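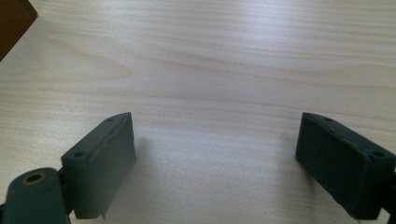
4. What people told us about their tables

Papers > Household Surfaces > Section 4

Previous Next Contents References

I went into this part of the project thinking it would be the dull part. We had the light meter readings from the Iltov apartments and I figured the diaries would mostly back them up, with a few grumbles about crumbs. Then Farah Lau started coding the first batch and sent me a message at 11 p.m. that just said "they hate noon." So let me start with noon.

4.1 Glare and the time of day

We asked people to write a line or two whenever they noticed something about the table they were sitting at, good or bad. They sent back 1,324 entries from 230 households. Glare came up far more than I expected, and it clustered hard between late morning and early afternoon. People almost never used the word glare, by the way. They wrote that the table was "shouting," that it was "white in the middle," that they had moved their plate to the other side and felt silly about it. One woman in the Nasution building ate lunch standing at the counter for most of September and only worked out why when she read back through her own diary!

The pale finishes were the worst for this, and I should be fair to them, as they also got the most compliments. Light wood makes a small room feel bigger, everybody says so, and our participants said so too. But a faintly glossy top under a strong light loses its grain right where the light lands (Figure 1 has it, a broad bright band with the streaks washed nearly to white). Melur Yeoh had predicted that people would care about the grain only when buying the table. She was wrong, cheerfully so, and she has let me say that in print. Entries about "the pattern" or "the lines" kept coming months after purchase, often from people who traced them with a finger while on the phone.

I don't want to lean too hard on any of this. The diaries were voluntary, people who like writing wrote more, and one household in Hestureo gave us so many entries on the subject of coasters that we had to run the numbers with and without them. (Without them, glare still leads. With them, coasters lead, and I can't stand behind that as a finding about the general public.)

4.2 Corners

Corners were Syahrul Chin's idea. He has small children and a bruise history, and he wanted a corner question on the entry form. I thought it would be a waste of a line. We put it in anyway, and I have been hearing about it ever since.

Households with square-cornered tables mentioned the corners a lot, mostly in the first few weeks, mostly with swearing. After that the mentions dropped off. We can't say whether people learned to walk around the table or just got tired of writing it down. Households with rounded corners hardly mentioned them at all, even with the prompt sitting right there on the form. When we called a few back and asked, several had to go and look. "Oh, they're round," one man told Spyros Rallis, sounding pleased, as if the table had been delivered that morning.

There is a cost, though. A rounded corner gives up a bit of usable space, and people who eat four to a small table noticed. The complaint was usually about a glass. You set it where your hand expects a corner and there's less corner than you thought. I have done this myself at Hilkka Hyvönen's house, with red wine, and she brings it up at project meetings.

4.3 Things that live on the table

The last group of entries is the messiest and the one I like best. We had asked about the table and people kept telling us about what was on it. Bowls of keys, a stack of mail, a sewing box, a jar that "has always been there." Hilkka started calling these residents, as opposed to visitors like plates and laptops, and the name stuck in our notes, so I'll use it.

Trays turned out to matter more than I'd have guessed. A tray divided into compartments seems to be treated as its own little territory: people reported sliding it aside to eat and sliding it back, where a loose pile would simply get eaten around. Color came into it as well. A tray that is redder and darker than the top reads as a separate thing, and the people who had that pairing (as with the reddish-brown wood on a light table in Figure 2) were more likely to give the tray a fixed spot.
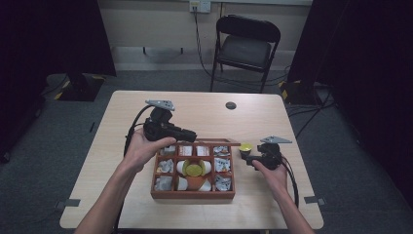
A few of them could tell us to the inch where that spot was. Others admitted that it wandered over the week and got put back before guests came. The plain flat trays, the kind with no dividers, did not behave this way. They filled up and turned into shelves, and two people told us they had forgotten there was a tray under there.

Spyros thinks we could predict a good share of the glare complaints just from where the residents sit, on the theory that people park things on the bright patch to kill it. I'm not so sure - the bright patch moves and the fruit bowl mostly doesn't. We did try a rough check using the 200 households that gave us a usable sketch of their table, and the overlap was there but weak. The sketches were also, in many cases, terrible. Mine was among them.

What we should have done is ask for the window to be marked on every sketch. We asked for it in the second version of the form, after the Mekik pilot, and by then most of the drawings were in. Section 5 goes through the sketches we kept, and the scoring rules Melur and Farah settled on after a long argument about whether a chair counts.

Contact the authors | Copyright Household Surfaces Project | Back to top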